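Extras day rate and a music video buyout: which figure counts?

Posted in Film, TV and Music Video Work

Timothée Marty

I have been offered a day as a featured extra on a music video shooting in Ilesmont at the end of July. The booking form gives a day fee of 70 and a separate line reading "usage, all media, 700". The production company is Trastex, the label is Bruvico. The form does not say whether the usage payment is due on signing, on the shoot day or on release. It also has a clause allowing the footage to be used in a making-of programme. I have done theatre and one short film, but no music videos. Is the 700 guaranteed if my shots are cut, and does the making-of count as part of the same usage?

3 replies

Lionel Millet

The two lines are separate payments with separate triggers. The day fee is owed for attendance. It is payable whether or not you appear in the final edit, and also if the shoot is called off after the cancellation deadline on the form. The usage fee is normally owed only if you are recognisable in the released version, unless the contract says "guaranteed" or "payable on signature". Yours says neither, so assume it is conditional until they confirm otherwise in writing.

On the making-of: if the clause says "promotional material relating to the video", it is covered by the 700. If it names a separate programme or a broadcaster, ask for a further fee. My last contract with a making-of clause came to 1,000 in usage on top of the day rate, and the second use was itemised.

Check three more things before you sign: the length of the licence, the territory, and the payment term. Thirty days from invoice is common - sixty is not unusual with small labels.

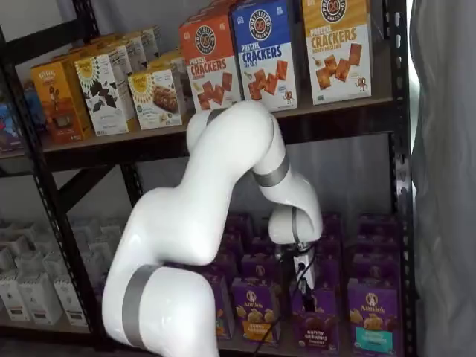

chauvin_fan says the usage line is always paid and there is no need to ask, as was the case on both videos they did for Chauvin.

Lionel Millet

It was paid on those two. That depends on what the form said, and plenty of forms make it conditional on the final edit. An email to the production office takes five minutes. Suggested wording: "Please confirm that the usage fee of 700 is payable in full regardless of the final edit, and state the date on which it falls due." Keep the answer with your copy of the form.

Timothée Marty

Sent it this morning, more or less word for word. Trastex replied that the fee depends on the final edit and is due on release. They have offered 1,410 for everything, making-of included, if I do a second day and a short scene with the singer. I have asked for a new form with that figure on it before I agree to the dates.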